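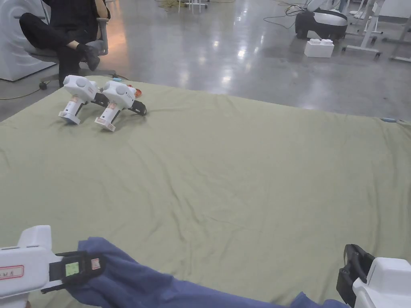 Victor Mohamedi wrote in to say that ironing creases out of linen before storing it is a waste of an evening, and that he has folded his straight off the line for years. A few people asked what I think, so I'm putting it in one thread.

I half agree with him. Ironing before storage does very little for the cloth. Pressing a hard crease into a fold and then leaving it in a drawer all winter is worse than putting it away wrinkled. The fibers along that line take the strain.

Where I don't agree is "straight off the line." Line dry is often not all the way dry, especially at hems and corners where the cloth is doubled. Give it another night indoors over a chair back. Linen that goes into a closed box damp will get gray specks, and those don't wash out.

Starch. Wash it out before you store anything. Silverfish eat it. I lost two pillowcases that way in the Florkthorpe house and the starch was the only thing they had in common.

Folding: in thirds one year, in quarters the next. I write the fold on a slip of paper and leave it on top of the pile. If you can roll the piece, roll it. A cardboard tube is fine with clean cotton around it first. Bare cardboard will yellow the cloth.

Bence Kozma asked about plastic bins. I have used the Breser ones with the clip lids in a dry closet and had no trouble, but I open them every April and leave the lids off for a day. In a basement I would use a cotton bag on a shelf. Plastic traps whatever moisture you put in with the cloth.

Colored pieces go in separately, blues and reds most of all. Old dye can move if the closet gets humid. I learned this with a navy runner and a white tablecloth. The tablecloth is now a light blue tablecloth.

Stains: deal with them before storage, even the ones you can't see. Sugar and white wine go in clear and come out brown in the spring. Soak in cool water, then wash as usual. Don't use chlorine bleach on linen you want to keep.

Cedar blocks are fine in the closet, but don't let them touch the cloth. The oil leaves a mark. Same goes for lavender bags if they are fresh. Hang them from the rod.

Several of you wanted to know how much I have. The inventory from my grandmother's shop lists 916 pieces. Most of that was napkins and most of it was sold. I kept one closet's worth, and I use nearly all of it.

Using it is the other thing. A sheet in rotation gets washed, aired and refolded without any special effort. Mine go 7 nights on the bed, then to the bottom of the stack. The ones I saved for good are the ones with yellow fold lines.

For yellow lines that are already there: long soak in warm water with oxygen bleach, up to a day, then dry flat in the sun if you have any. It took me 4 soaks on the worst sheet. The line is still faintly there if you hold it up to a window.

Mangles and rotary presses I'll do in a separate thread. I need to find the manual for mine first.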